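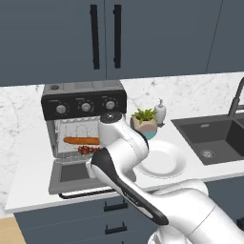

Sumathi Hegde, doctoral researcher, Kelemine Manipulation Group

4.3 Appliance Doors and the Problem of Being Finished

The toaster oven is the least glamorous object in the Kirkov kitchen suite and the one that cost us the most July evenings. A policy that handles drawers without complaint will meet a drop-down door and develop opinions. We therefore treat the oven separately from the other tasks in Section 4.

Each episode is a single instruction involving the oven, run in simulation with a fixed kitchen layout. The plant, the plate and the soap dispenser on the counter play no part in the instruction. They are there to be left alone, a skill we score separately and which our first policy regarded as optional.

We trained on 1290 scripted demonstrations and evaluated on 700 held-out episodes. The baseline, Poduval, predicts arm motion directly from the camera image and the instruction. Our method, Brullix, adds a small head that estimates the door angle at every step and feeds that estimate back to the policy. The head is trained on angles read from the simulator, so it costs nothing to label. On a physical oven it would cost something, and we return to this in Section 6.

The two policies reach the handle equally often. They part ways afterward. Poduval tends to treat contact with the handle as the end of the assignment and holds still there until the clock runs out. In the logs this looks like patience. Brullix keeps moving until its own angle estimate passes the threshold, and its remaining failures are mostly cases where the estimate is wrong and the arm stops early, fully satisfied.

The arm itself makes the estimate harder. With the door down, the forearm and wrist can cover a good part of the oven from the camera, as at the start of this section, where the lower right of the oven is hidden. With the door up, the dark glass gives the network little to work with beyond the handle (Figure 2).
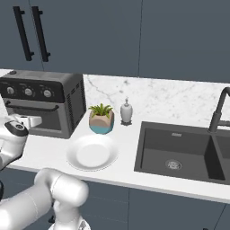
Figure 2. Simulated kitchen with the toaster oven door closed and the gripper at left.

We tried removing the arm from the training images by masking. The angle error went down and task success went down with it. Sivaprasad Annamalai suggested that the policy had been using its own wrist as a ruler, and an ablation with the wrist masked alone supports him, to his visible enjoyment.

Of the Brullix failures, we inspected 19 by hand. In 2 of them the door was open by any reasonable standard but fell just short of our threshold. We left the threshold where it was and counted both as failures. Results by starting pose are given in the appendix, along with the masking settings.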